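Harnitach Robot Club – Frequently Asked Questions
Last updated 3 April 2020

Do I need to know how to program?
No. You need to be able to open a text file and not panic. Most members start by changing one number in somebody else's script, watching the arm do something foolish, and changing it back. By the second term you will be writing your own foolishness from scratch.

Who can join?
Anyone at the college, any year, any subject. We have had more luck with musicians than you might expect and slightly less with people who tell us on the first evening that it all looks quite easy.

When can I start?
New members join in September. You can turn up at other times, but you will be dropped into the middle of a task and handed the log to read. The log is long and the spelling is ours.

What does it cost?
Nothing, apart from biscuits, which work on a rota. The rota is enforced more strictly than the coding style.

Is it a real robot?
Our club work all happens in simulation. The arm, the table and everything on it live on the machines in the Netley room, so you can drive the gripper straight through your own good intentions and the repair bill is zero. Press reset and the plates go back where they were.

What is the Imhof Tidy?
The competition we enter. Teams get a table of household objects and a list of instructions, such as moving a can into a crate, and the arm has to carry them out without any help from the keyboard. Each run is marked out of 100. Our best so far is 131 across two runs, and we would rather not discuss how it was split.

Why do you keep moving the crates?
Because the task list does. A script that only works with the yellow crate on one side has learned where the yellow crate was last time, and the judges are well aware of this trick.

What is Etus?
Our own scheduler, which decides what the arm should try next. It was meant to be a stopgap. It now runs to 3,000 lines and has opinions – please ask before editing the part marked "do not edit", as the comment is out of date but the warning is sound.

How big are the teams?
Up to nine. Past that, people start forming subgroups and drawing diagrams.

Can I add my own objects?
Yes, if you build the model yourself and it has sensible weight and friction. Check it on a bare table first. A mug that weighs as much as a wardrobe is funny for one evening only.

My arm just hovers and does nothing. Is it broken?
Probably waiting for a target. Look at the Etus window before you touch the arm code. If it says "thinking", give it a minute. If it still says "thinking" after you have made tea, stop the run and save the log.

What does the table look like? 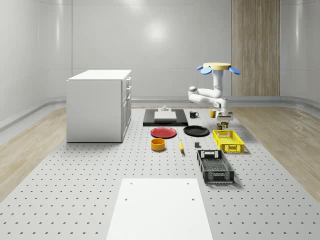
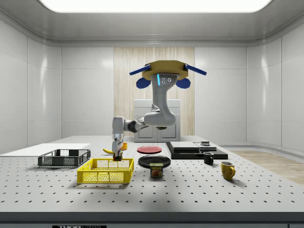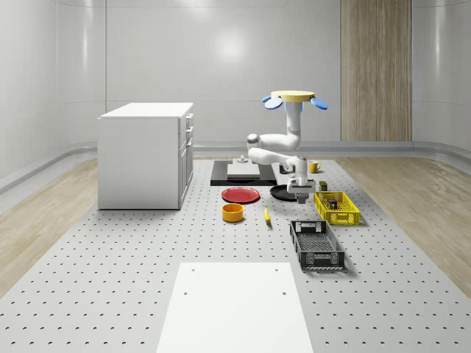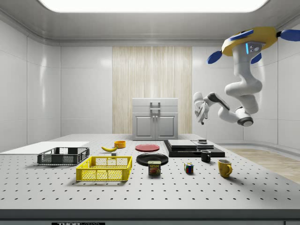

The arm and the tidy-up table in simulation, with plates, crates and the banana.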